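FOOD STYLING & PROPS — Unit 5 handout
Fruit, real and fake. Grapes mostly.
Instructor: Rosemarie Harms. Lab help: Yara Issa

Read before lab. Bring an apron, soft brush, cotton gloves if you have them.

Today: grapes as set dressing. Bowl vs. bare table. What the eye catches first — shine, then color, then the outline of the bunch.
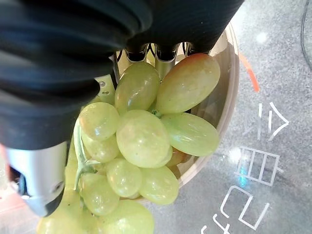
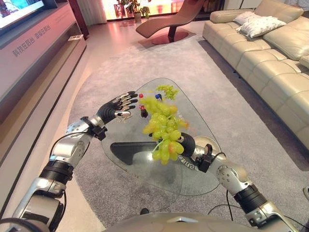

1. Why fake at all
Real grapes go dull under lights, stems brown, someone eats them. Artificial ones keep all day and travel in a box. Downside — they're too even. Same green all over, same size, and they shine in the same spot. Better ones come with a little pink or orange blush and mixed sizes. Pay for those.

2. Picking a bunch
Look for: ovals and rounds mixed. Stem you can hold. Fruit packed close enough that you don't see the wire.
Avoid: seam lines, glue blobs, loose grapes that spin.
Lanow sells by the bunch, Macedo by the box of 14. Macedo stems are stiffer, ok for hanging, bad for bowls.

3. Wooden bowl
Wood is warm and matte so the skins look brighter. Fill to just under the rim. Longest grapes against the wall or on top at an angle, round ones in the middle. Dont level it off. Tuck the stem under, never straight up.

4. Glass table
Harder. You see through to the base, the rug, whatever is under there. Also reflections. Check for lettering or stickers on the glass — from one side it reads backwards and it WILL show up in your shot. Wipe twice, dry cloth last.
Two bunches on glass: make one clearly smaller and looser. A paler one with tiny berries behind a big glossy one is a good pair. Leave a gap between them.
Small colored things (red, blue) pull the eye hard. Keep them if you want the pull, otherwise off the table.

5. Handling
By the stem, always. Fingers leave marks on glossy skins. Lift straight up, then turn. Dragging a bunch across glass makes it go flat on one side and you have to fluff it again.
Dust with the brush, top to bottom. No spray cleaner, it clouds the finish. Anselmo's batch from November is still cloudy, ask to see it.

6. Fixing the shine
Too much: tiny bit of cornstarch on the brush, blow off the extra.
Too little: one drop glycerin, rub between gloves, then touch the skins lightly. Stop early.

LAB
Pairs. One bowl setup, one table setup, same bunch for both. 50 minutes total incl. cleanup. Sketch first — outline only, no shading. Write down where the light is comming from.
Nayara and Edileuza have the key to the prop closet, room 102. Sign bunches out and back in.

Due next class: both sketches, half a page on which surface was harder and what you changed.

Next unit: bread and crumbs. Read the Flurside packet, first part only.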